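세텍스, 사무실 한쪽을 로봇 학습용 작업장으로… 직원들 "누구의 일이 줄어드는지는 아직 몰라"

2025-02-05

사무용 가구와 정리 서비스를 함께 다루는 세텍스(Setex)가 1월부터 본사 사무실 한쪽에서 로봇 학습용 동작을 모으고 있다. 직원이 양손에 그리퍼를 쥐고 옷걸이에 가방을 걸거나 내리고 소형 가구를 옮기면, 그 움직임이 기록돼 로봇을 가르치는 데 쓰인다. 회사는 이 작업을 '자투스(Zatus)'라고 부르며, 반복적인 정리 업무를 덜어 줄 첫 단계라고 설명한다.
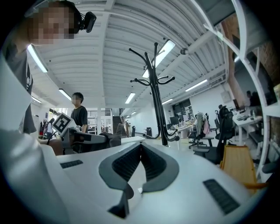
세텍스 본사 사무실에서 직원들이 손에 쥐는 그리퍼로 작업하고 있다.

설명만 들으면 손해 볼 사람이 없는 계획이다. 그러나 지금까지 확인되는 변화는 업무가 줄었다는 쪽과 거리가 있다. 1월 한 달 동안 기록된 동작은 1,191건으로, 회사가 잡은 목표 2,000건에 크게 못 미쳤다. 모자란 분량은 이번 달로 넘어왔고, 여기에 투입된 직원들의 원래 업무는 그대로 남아 있다.

사업을 맡은 그리고리스 흐리시코풀로스 팀장은 "초기에는 사람 손이 더 들어가는 것이 당연하다"고 말했다. 언제부터 덜 들어가느냐는 질문에는 "데이터가 쌓이는 속도를 봐야 한다"고만 답했다. 목표 건수를 어떤 근거로 정했는지도 밝히지 않았다.
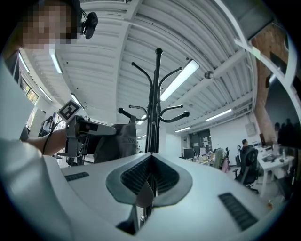

직원들의 말은 조금 다르다. 고객 응대를 하다가 일주일에 두 번 이 작업에 들어가는 다나이 촐라키스 씨는 "옷걸이에 가방을 거는 일은 원래 몇 초면 끝난다"며 "그걸 천천히, 매번 조금씩 다르게 하다 보면 오전이 다 간다"고 했다. 그는 작업 시간이 인사 평가에 어떻게 반영되는지 안내받은 적이 없다고 덧붙였다. 회사 측은 평가 기준을 "검토 중"이라고 했다.

비용 절감 효과를 두고도 의문이 나온다. 세텍스가 내부 설명회에서 제시한 자료에는 절감 예상액만 있고, 동작을 모으는 데 들어가는 직원들의 시간은 빠져 있었다. 평소 업무가 이어지는 사무실에서 작업이 함께 이뤄지는 점도 계산하기 까다로운 대목이다. 양손에 그리퍼를 든 사람이 옷걸이에 걸린 천을 집는 동안 뒤편 책상에는 다른 사람들이 앉아 있고, 계단 쪽으로는 사람이 지나간다. 이런 환경에서 생기는 방해와 지연은 어느 부서의 비용으로도 잡히지 않는다.
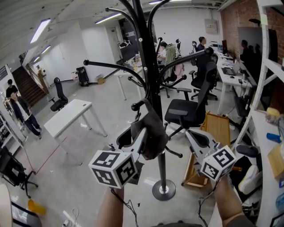
작업 자동화를 자문하는 폰델(Fondell)의 레벤테 보르벨리 연구원은 기대치를 낮춰야 한다고 본다. 그는 "한 사무실에서 배운 동작이 다른 사무실에서 그대로 통한다고 보장할 수 없다"며 "고객의 집이나 매장이라면 더 그렇다"고 말했다. 실제 공간에는 변수가 많다. 세텍스의 작업 공간만 해도 옷걸이 옆에 작은 나무 탁자가 넘어져 있고 바로 뒤에는 바퀴 달린 의자가, 바닥에는 케이블과 멀티탭이 놓여 있다. 사람이라면 별생각 없이 피해 갈 물건들이지만, 로봇이 같은 판단을 하려면 얼마나 많은 기록이 필요한지 회사는 수치를 내놓지 못했다.

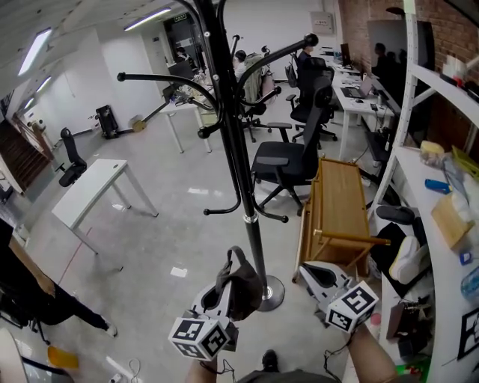
고용 문제는 더 모호하다. 흐리시코풀로스 팀장은 "인력 감축 계획은 없다"고 거듭 말했지만, 이를 문서로 약속할 수 있느냐는 물음에는 "경영진이 판단할 사안"이라고 했다. 직원 대표를 맡은 테아노 프랑쿠 씨는 작업 참여를 거부할 권리와 기록된 동작의 사용 범위를 서면으로 정해 달라고 지난달 두 차례 요청했다. 답변은 아직 오지 않았다.

세텍스의 물류 협력사인 바실라키스(Vasilakis)도 비슷한 방식을 들여올지 살펴보고 있다. 바실라키스 관계자는 "세텍스의 결과를 보고 결정하겠다"며 도입 시기는 정하지 않았다고 밝혔다.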